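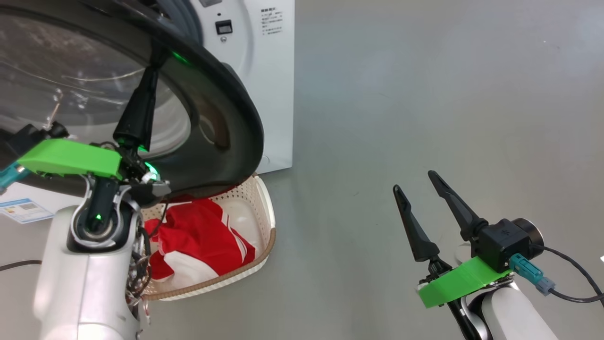
Handout 8: Domestic greywater and small treatment plants
Print this page | E-mail this page
18th December
Trinh Hồ

Greywater is the used water from baths, basins, showers and laundry. It excludes the discharge from toilets, and for the purposes of this module it also excludes kitchen sinks, whose grease load is treated separately in Handout 9. Of the greywater sources, laundry is the hardest to design for. A front-loading washing machine, with a round glass door and a rim of the kind that has to close tightly against the drum opening, empties in short bursts, and the pump sends each burst out at a rate the rest of the house seldom matches. The volume is modest. The rate is what disturbs a small tank.

1. Surge and settlement

A settlement chamber works by slowing the flow until solids drop out. If the inflow arrives faster than the chamber was sized for, settled sludge is lifted and carried over the weir into the next stage. The Brorgate exercise uses a chamber of 828 litres working volume. Students should work out the retention time at a steady inflow of 100 litres per hour (8.28 hours), then repeat the sum with the same daily total arriving in three bursts. Show both results on one graph.

2. Lint and detergents

Lint does not settle well. Synthetic fibres stay in suspension and collect on the outlet filter, where they form a mat. A coarse screen ahead of the tank is the usual answer – it must be reachable without lifting the main cover. Detergents raise the pH and may carry phosphate, sodium and surfactants. Bleach in quantity will reduce the bacterial population in an aerated stage. Recovery takes days, and effluent quality will be poor in the meantime.

3. Connection faults

The common fault is a laundry waste pipe joined to a surface water drain. The effluent then reaches a ditch or stream untreated. Dye testing is the standard check: add dye at the appliance, run the water, and inspect the foul and surface water chambers in turn. Record the time at which colour appears in each. A second dye is needed if two appliances are tested on the same visit.

4. Worked case: Steyn

The site plan marks a two-stage plant and a drainage field of 424 square metres. Ngọc Đoàn's survey notes give the trial hole results and the fall of each pipe run. Tarcísio Pimentel's drawing shows the field laid on the uphill side of the plant – assume a pumped outlet.

Reading: Hứa, Notes on Small Plants, chapters 2 and 5. Bring the Steyn plan and a calculator to the next class.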